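Parts gallery – small electrical odds and ends, sorting day

Posted by Arlindo Marinho, April 14, 2026
Filed under: Workshop, Electrical, Storage

Quick one. Had the small electrical stuff out of the drawers for the big sort, the one I said would be done last August. It wasn't. Half the stuff came out of the old Vilthorpe job, the rest is what Gilmar had in his cupboard plus whatever was rolling round the bottom of my own tool bag.

The idea is simple enough. Everything out, all on one table, then into trays. Breakers with breakers. Buttons with buttons. Clips wherever there's room, clips are cheap. Boards and modules go somewhere they won't get squashed by a roll of cable again.

Didn't do it in a day. Gilmar Mendonça got us as far as the push buttons and then we spent most of an hour argueing over whether a button without its box is a button or a spare part. His view: spare part. My view: button. It's on the label as button.

Pictures next, click through for the bigger ones. Short notes only, I was typing these standing up.
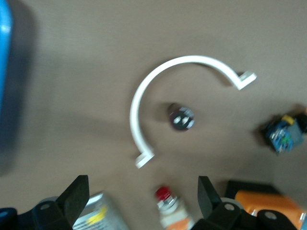 White plastic arc with the little tabs on its ends, round black thing sitting inside the curve. Small circuit board off to the right, that one's for the modules box.

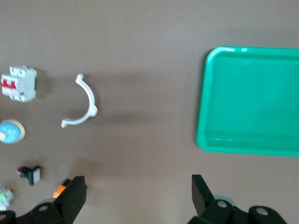
Breaker with the red switch levers, white pipe clip next to it. Green tray on the other side.
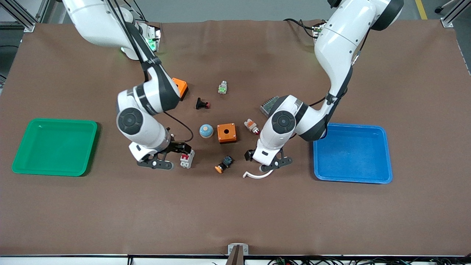 Wider view, green tray and blue tray both out. Orange button box near the middle, pale blue dome button beside it, mushroom head one lying on its side.

Do I need to test old breakers before putting them back in stock?

Anything that came out of a live panel should go to someone qualified with the proper test gear, and until that's happened it gets a tag and stays out of the good tray. If the case is cracked or there's scorching round the terminals don't bother, bin it. A breaker that clicks on and off nicely in your hand has told you nothing about whether it will trip.

Right, how the sorting goes now, for anyone who uses the shelf and wants to put things back where they came from –

Breakers. Top drawer. Single pole at the front, two pole behind. Rating facing up so you can read it without emptying the drawer. If you can't read the rating it goes in the question mark box.

Push buttons and lamps. Second drawer. Keep the locking ring ON the button. Please. I have a jar of rings that fit nothing and a row of buttons that won't tighten into anything. Mushroom heads get their own corner, they're bulky and everything else ends up wedged underneath.

Button boxes. Shelf above the bench, lids on, screws taped inside the lid. Two came back from Narkholm with no screws at all.

Pipe clips. Open bin on the left. Sizes mixed for now. Will get to it.

Boards, relays, modules. Antistatic bags, then the flat Brito box. Write on the bag what it is, not "board". We know its a board.

Short cable ends. Under 27 cm goes to scrap. Gilmar wanted to keep them for jumpers, we have enough jumpers to go round the building.

Labels are the paper ones again, the plastic ones from Arnholm peeled off in the heat last summer and I found most of them stuck to the inside of the drawer. Pencil is fine. Pen fades. If you change what's in a compartment change the label too, 2 minutes, no excuses.

Stuff still missing after the sort:

– the small flat screwdriver with the yellow tape on it
– end stops for the DIN rail, had a full bag
– key for the key switch, so at the moment its just a switch
– cover for the grey junction box, somebody has used this as a lid for something, check your lunch things

If any of it turns up leave it on the bench and I'll put it away.

Also asked: can people take bits home. Clips and cable ends, go ahead. Breakers and modules, write it in the book first. The book is the blue one hanging by the door, and the pencil is meant to stay on the string.

Next up is the screw cabinet. Gilmar reckons 2000 screws in there, I reckon he hasn't opened the bottom 3 drawers. Brass ones come out first as they're wanted for the Vilthorpe cupboard doors, then the machine screws by length, then whatever is left goes in a bucket and we'll see. Bring a magnet if you have one, and a tray with sides on it.

Gallery will get the screw pictures added when that's done. Comments are open, if I've called a part the wrong name say so and I'll fix the caption.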